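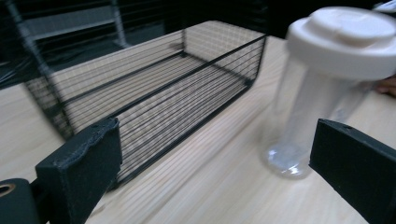 Bindu Mudaliar has been sorting pantries in Plitinville for five years, and she starts every job with a basket.

"Wire mesh, always," she said when we met in May. "You see what's in it from across the kitchen. With a solid bin, people forget the rice."

She buys them black, with a rim stiff enough to lift by.
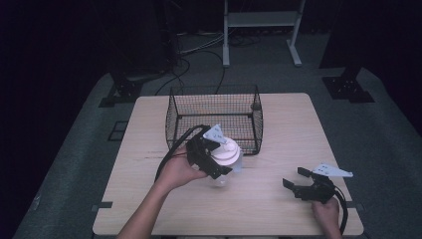

Bottles are harder, she said. Clear ones with wide screw lids go in upright, tall ones at the back. "If you have to tip a bottle to get it in, you need a deeper basket."

Most clients own too many. One family in Mesville had 50 and kept three. Mudaliar doesn't push. She asks them to wipe the table down and put back only what they used that month.

"Then we stop and have coffee," she said.

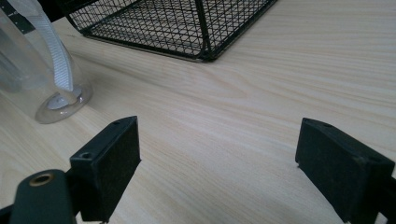
A light wood-grain tabletop.

Contact | © Kukholm Home Pages | Back to top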